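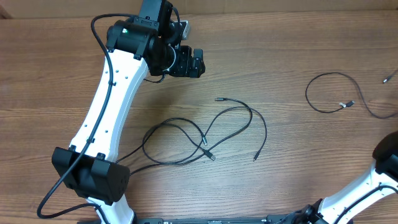 2022-08-01
By Akpalu

I had been meaning to get to the Wileson open day for years, and every summer something came up. This time I put it on the calendar back in February, filled the tank the night before, and was on the road to Jitthorpe before the coffee had really done its work. It is a pretty drive once you leave the highway, with the river on one side and a long run of farm stands on the other (I stopped for peaches on the way home, but I am getting ahead of myself).

Wileson makes and repairs tables, benches and work surfaces, and for the past several years it has shared its old mill building with Gandura, a small outfit that puts together cables to order. The mill dates from 1812, and the floors will remind you of it. Wear flat shoes. The two businesses open their doors together for one day a year, and visitors go around in groups of 26, which sounds like a lot until you see how much space there is on the ground floor.

We began in the wood store, and I could have stayed there all morning. The boards are stacked with thin strips between them so the air can get through, and our guide let us pull one out and run our hands along it. She talked for a good while about grain - why a long, straight grain suits a table that will see daily work, and why they save the wilder boards for smaller pieces. I have lived with wooden tables all my life and never given this much thought. A gentleman in our group asked about finishes, and we got a lovely long answer involving oil, patience and a ruined batch of bench tops from before her time.

Upstairs is where the two trades meet, and it was my favorite part of the visit. The wooden tabletop there has a warm, medium-brown finish with long lines of grain running across it, the sort of surface you want to put a bowl of soup on. In the middle of it was a loose tangle of thin black cables, all loops and arcs lying over one another, with one strand reaching off by itself to a slim connector with a metal tip. I am afraid I felt right at home. I have a drawer in my kitchen that holds very much the same thing, along with the batteries and the birthday candles.

Our guide for this half of the tour was from the Gandura side, and he gave us a talk on untangling that I would happily have paid for. Find a free end first, he told us, and leave the middle alone. Loosen the whole heap before you try to pull anything through it, and follow one strand with your fingers until you come to its other end. Most people tug, which makes a loop into a knot. Once a cable is free, coil it the way it wants to go. He passed out practice pieces at a side bench and we all had a turn. Mine took so long that the next group had started up the stairs, and I was cheered on by two children who had finished theirs ages before.

The store room beyond it has 3000 cables on hooks, sorted by length and then by the kind of end they have, each with a little paper tag. I asked whether the tags ever fall off, and he gave me the look of a man who has spent some winters on that question. They have since changed the string. The hooks were made downstairs by Wileson, in return for which Gandura sees to the wiring of the benches, and everybody seemed pleased with the bargain.

Lunch was in the yard, under an awning, with cheese rolls and a very good lemon cake. There was a small sale table as well, with offcuts, bread boards and a few coat racks. I bought a bread board for 38 dollars and carried it around for the rest of the day like a schoolbook. If you want one, go before you eat, as there were only two left when I got there.

A few practical notes. Parking is in the field behind the mill and it slopes, so leave your car in gear. The stairs are steep with a rail on one side only, though the ground floor is all on one level and you could pass a very nice couple of hours without climbing. The afternoon groups were smaller than ours, and from what I overheard they got longer at the benches. Restrooms are across the yard, past the wood store.

I was home by supper, with the peaches and the bread board, and after the dishes I took the kitchen drawer out and tipped it onto the table. I found three free ends and got two cables out before bed - the rest is still sitting there under a dish towel.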